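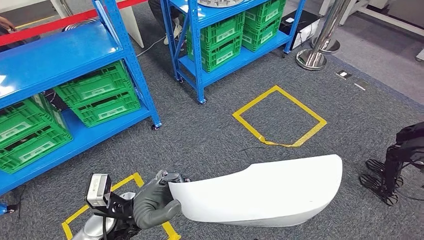
Yellow tape marking a square on the carpet tiles.

How to apply to the Vundthorpe Small Grants Fund

These notes are for voluntary groups, clubs and charities wishing to apply to the Vundthorpe Small Grants Fund. Please read them through before starting the form. The closing date for the current round is 08/07/2009. Forms received after noon on that day will be held over to the next round if the applicant agrees.

What the Fund pays for

Grants are between £378 and £3,000. The lower figure was fixed when the Fund was set up and has not been changed. A group asking for £1,000 or less completes Parts A and B only. A group asking for more must also complete Part C and send its latest signed accounts.

The Fund will consider equipment, room hire, training, printing, travel for members and the fees of sessional workers. It does not pay for work which has already begun, loan repayments, party political activity, or goods ordered before the date of the offer letter.

Step 1: Check that your group can apply

Your group must have a written constitution or set of rules, a bank account in its own name with at least two unrelated signatories, and a management body of three or more people. It must meet within the Vundthorpe boundary, although members may live elsewhere. Groups on the Magalhães estate are inside the boundary for this purpose, including those which use the hall on the far side of the ring road.

A group which has no bank account may apply through another organisation. Skandbridge offers this service to new groups and makes a small charge, which may be included in the budget. Arrange this before you apply, and enclose a letter from Skandbridge confirming that it will hold the money.

Step 2: Complete Part A

Give the name of the group exactly as it appears in your rules. Where the bank account has a slightly different name, attach a short note signed by two officers. The main contact should be someone who can be reached by telephone in July, when most queries are raised.

Step 3: Complete Part B

Question 7 asks what you want to do. Say what will take place, where, how often and who will attend. Question 8 asks how you know it is wanted. A waiting list, a short survey or letters from users are all acceptable. General statements about the area are given little weight.

Question 9 is the budget. List each item on its own line with the full cost and the amount requested. Single items above £250 need two written quotations. Where only one supplier can be found, say so and attach the one quotation. Include VAT if your group cannot recover it.

Step 4: Complete Part C, if it applies

Part C deals with reserves, other funding and the end of the project. If the group holds more than one year's running costs, explain what the money is set aside for. List applications made elsewhere for the same work, including those still undecided.

Step 5: Gather your papers

Send copies and keep the originals. Every applicant must enclose:

the signed form
the rules or constitution
a bank statement less than three months old
quotations, where required
a child protection policy, if anyone under 18 will take part

In the last round 43 forms were returned as incomplete, most of them for want of a recent bank statement.

Step 6: Send the form

Forms may be posted or handed in at the Umico building, ground floor reception, where a receipt will be given. Faxed forms are not accepted. E-mailed forms are accepted if a signed copy follows within five working days.

After you apply

You will receive a letter with a reference number. Please quote it whenever you contact the office. Weidong Feng, Grants Officer, may telephone to clear up small points, and larger queries will be put in writing. The panel meets once in each round and its decision is final for that round. Groups which are refused may ask for written comments and may apply again.

If an offer is made, sign and return one copy of the agreement within 28 days. Payment is made direct to the bank account named in Part A. Receipts must be kept for six years.

Large print copies of the form, and help with completing it, are available from Femke Baert, Community Funding Adviser, by appointment.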